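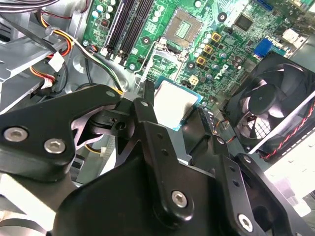
Research > Manipulation > Threads

Reading time: 2 minutes

Ellstead Robotics Laboratory
30/12/2025

1/ The laboratory is pleased to share a result from its study of robotic processor installation. The method, named Judolel, addresses the last stage of placing a CPU into an open motherboard socket.

2/ Small errors in the grasp are common in this task. A chip may sit at a slight tilt between the fingers, and a controller that assumes a flat grasp will carry that tilt down to the pins.

3/ Judolel estimates the tilt from the wrist camera before the approach begins. It then corrects the angle in 2 steps -- one above the socket, one at first contact.

4/ The evaluation covered 515 placement attempts inside desktop cases, with cables, memory slots and cooling fans left in place. Bench tests on bare boards were excluded from the results.

5/ Attempts were grouped by starting tilt, up to 20 degrees. The correction above the socket accounted for most of the improvement. The contact step mattered chiefly at the larger angles.

6/ Two limits should be noted. Glare on the metal heat spreader can hide the edge of the chip, and the method does not yet close the retention frame. That step is still done by hand.

7/ The work was led by Baltasar Lozano, with test hardware prepared at the Josden site. A full report, including failed attempts, is planned for March.

8/ Groups wishing to compare their own controllers may write to the laboratory for the test protocol. Requests received before the report is issued will be answered in order.

Recent items
Teuber: cable routing in narrow cases
Grasp error and wrist camera placement
Notes from the Josden test site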